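Last updated 9/2/21. Replaces the April version, which had the Potmont rows shifted one column to the right.

# Firkar Paint Fading Records

Readings of house paint samples left outdoors on two fences, one in Prumitz and one in Potmont. The samples are painted cedar shingles. Each was measured before it went up and again at the end of every month until it came down.

## What's in the folder

- `samples.csv` — one row per shingle, 189 rows
- `readings.csv` — one row per shingle per month
- `sites.csv` — fence direction, height off the ground, nearby trees
- `notes.txt` — the handwritten log, typed up with the spelling left alone

## Columns in `samples.csv`

| Column | Meaning |
|---|---|
| `id` | Site letter plus number, e.g. `P014` |
| `site` | `prumitz` or `potmont` |
| `color` | Name on the can lid, lower case |
| `coats` | 1 or 2 |
| `primer` | `y`, `n`, or blank if the log doesn't say |
| `sheen` | `flat`, `satin`, `gloss` |

Colors are the names on the cans. Echeverría Paints sells two different grays under nearly the same name, so check `can_code` in `readings.csv` before you group them.

## How readings were taken

Shingles were brought inside, wiped with a damp cloth, and left to dry overnight. The meter was set on the middle of the shingle, three readings were taken, and the middle value was kept. Gloss samples were read at the same spot each time, marked on the back with pencil.

The meter was checked against its white tile before each session. If the check failed, the whole session was done over the next day. This happened twice, and both are in the log.

## Known problems

- 78 shingles have no primer entry. Don't read a blank as `n`.
- Potmont lost its top row in a windstorm. Those shingles stop partway through and have `status` set to `lost`.
- The pale pinks and off-whites change so little that most of the difference is within meter error.
- Mildew on the north side of the Prumitz fence darkened some flat samples. They are marked `mildew` and should be left out of any fading average. 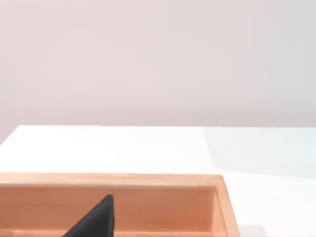
## Using the files

All three CSV files are UTF-8 with commas. Empty cells are empty, not `NA`. Dates are written month first. Join `samples` to `readings` on `id` — the `site` column is repeated in both and can be dropped from either one.

## License

Free to use and share with credit to the Firkar paint records. Please send corrections with the shingle `id` and the month.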